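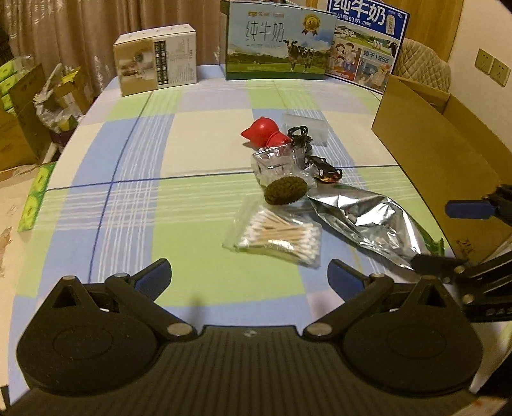
Household Supplies After a Merger: An Interview with the Purchasing Office at Kuleck

Thursday, August 28, 2025

When the Rizk and Bridus care homes came under Kuleck management last December, each kept its own list of everyday supplies. The head of purchasing, who has held the post for 18 years, was asked to bring the lists together.

"We had 1,071 separate items on the books," she said. "Many were the same product under two names - cotton goods were the worst for that."

The new list is being introduced in stages. Residents and floor staff were consulted first, and their views changed several early decisions, among them the choice of table linens.

"The plan called for plain white," she said. "Residents at Bridus told us it felt like a hospital, so the homes now choose their own."

Deliveries are handled through the Skelter warehouse, which serves all 3 homes. Orders close on Monday at noon. Asked what remains to be done, she named the storage rooms at Rizk, where shelving is still on order.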